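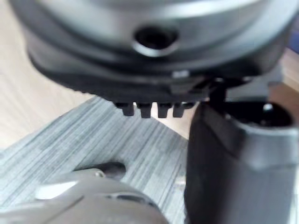

Figure 3. Grey wrist shell with round recess and black lower housing.

3.2 Dough hydration and resting

Short doughs were mixed from 437 g of plain flour, with rapeseed oil or chilled butter as the fat. Water was added in 15 g portions until the dough held together when pressed. All doughs rested for 16 minutes under a damp cloth.
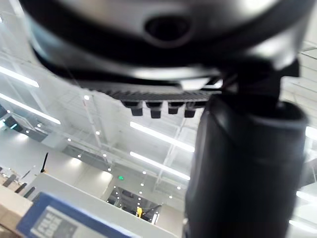
Oil doughs took up less water than butter doughs and tore more often on rolling – mostly at the rim. Resting reduced tearing in both, in line with Urquhart and Iyengar.

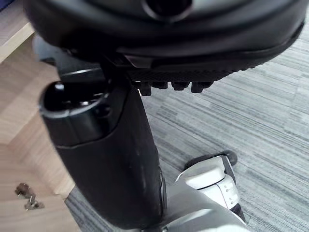 Figure 4. Black housing with ribbed strip and four small protrusions beneath.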